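Ovine: clearing up the table after lunch

Hi, and thanks for stopping by! Ovine is my little collection of first-person footage of people tidying tables, mostly the kind where someone ate next to their laptop and left everything where it landed. I started it in March because all the tidy-up clips I could find began with a table that was nearly tidy already, and my own never is.

There are 2263 clips in this release, sorted into 10 folders by tablecloth (I know, but it's how I remember them). Each one covers a single table from the first thing picked up to the last thing put down. Bottles, takeout containers and small boxes turn up a lot.

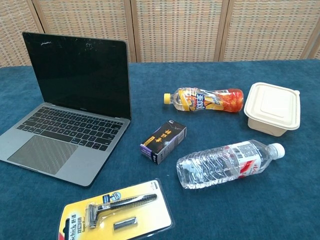

Labels are plain text, one line per object, and Wakana Amano checked every one of them. Bottles get "standing" or "lying" – please keep those apart if you send corrections! Packaging text is left in whatever language it's printed in, and we haven't translated any of it.

Known problems: 3 clips in the Perron folder have no labels yet, and "box" and "container" got mixed up in a few early files. Zachary Turcotte is working through those.

Last updated 17th July. Questions go to me, Oriana Cáceres, through the issues page.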